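Curtains, round two

Quick one tonight, I have to be up early and the sink is still full. But I promised an update on the big room and Marlina has now asked me twice, so.

For anyone new — we've been fixing up the front room since December, slowly, with no real plan. First it was the floor. Then the floor again. Then the walls, and then I lost most of a month to curtains. I did not know a person could have so many feelings about curtains.

Where we were last time: I had the cheap set from Jotton up on the old rail. White, thin, looked fine in the package. Up on the window they looked like a hospital. Also too short. Not charmingly short, just short, like pants you outgrew. Ratih came over, stood in the doorway with her coffee and said "oh" and nothing else, and that was the end of those. They are now covering the tomato seedlings and doing a great job there.

So. New ones. Beige. I know, I know. I said in the comments on the last post that I would never go beige, and Shiuli Ekanayake has already sent me a screenshot of me saying it. But the walls came out so much creamier than the little card from the paint store, and everything with any color in it fought with them. I tried a green sample (too pond), a rust one that I loved for one evening and hated by breakfast, and a gray that made the wall look dirty. Beige went up and the whole side of the room sort of calmed down.

The fabric is a heavy-ish cotton mix from Krishnan, the shop behind the bus station with all the rolls standing up in the window. Paid 124 for the lot including thread and header tape, which I thought was steep until Geeta told me what she paid for hers. I'm not allowed to say what she paid for hers.

Hemmed them myself. On the floor, because the table isn't big enough, with my knees on a couch cushion. Left one is straight. Right one is straight if you don't look at it from the left. I unpicked it once and did it over and it came out exactly the same amount wrong, so I think that's just how that curtain is. They hang in nice loose folds now they've dropped a little. I steamed them hanging up instead of ironing, tip from my aunt, much easier on the back.

The evening we had people over was the first time anybody saw them up with the light going outside. That window gets so blue at that hour.
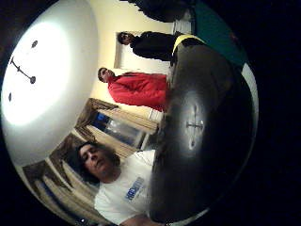 Beige curtains, cream wall, red jacket. A full room for once.

Things that went right: more or less everybody stayed standing up, so I did not have to worry about the chair situation. The chair situation is that we don't have enough chairs. I have been looking at the stacking ones from Ornbridge but they only ship in sets and the reviews say the feet scratch, and after the floor business I am not letting anything with bad feet into this house.

Things that went wrong: I forgot ice. I forgot there was a second tray of the little potato things in the oven until Geeta smelled them. Saved maybe half. The other half got eaten anyway, with a lot of sauce.

And coats! Where do other people put coats? Ours all ended up on the bed in a heap, and then everyone wanted theirs at the same time and it was like a rummage sale in there. Jannik Lenz went home with the wrong scarf and I went home with, well, I was already home, but I now have a scarf that smells of woodsmoke. Jannik, if you read this, it's on the hook by the door. Come get it, bring mine.

OK, white trim. A few of you asked if I was going to paint the door frame to match the wall. No. I thought about it, I had the brush in my hand, and then I left it white like the ceiling. I like that it stands out a bit against the cream. Also I was tired. Also the can was nearly empty and I refuse to buy another whole can for one door frame. If I ever do change it I'd go darker, maybe, but that's a job for next winter's me.

The ceiling was the worst part of the whole project, if you missed that post. Neck like a rusty hinge for a week. Two coats of the Drirnier matte, the one in the squat tub, and you really do need both, the first one dries patchy and you will panic. Don't panic. Wait overnight. I panicked and went over a patch while it was half dry and I can still find that patch, though I've been told by everyone I drag over to look at it that they can't.

Next up, in no order becuase I can't decide:

The rail. The old one is holding, but the new curtains weigh a lot more than the hospital ones and I don't love the noise it makes when I pull them in the morning. Want to put in a sturdier one with an extra bracket in the middle.

Linings. I didn't line them. I should have lined them. The sun comes in at some horrible hour in summer and the fabric will fade, Marlina says, and she's right about fabric. There is enough left over for cushions though, if I can find a zipper that isn't bright white.

Hooks for coats. See above. I'm thinking a row of 10, low enough that the kids can reach the end ones. There's a spot in the hall where the old mirror was that's doing nothing at the moment except showing off four holes I haven't filled.

Chairs, eventually.

Oh and somebody asked how much fabric to buy. I measured the window, doubled the width, added a bit for hems, and then bought extra because I don't trust me. If you want them really full go more than double. Wash it first! I did wash it first, for once, and it shrank more than I expected, so if I'd skipped that they'd be on the tomatoes with the others by now.

Sewing machine needle, same person asked, I just used the one for jeans. Long stitch. Go slow over the tape, it bunches.

Right, sink. Potato tray has been soaking since yesterday and I'm scared of it. If anyone has a trick for burnt-on sauce that isn't "soak it" please put it in the comments, and Shiuli, no more screenshots.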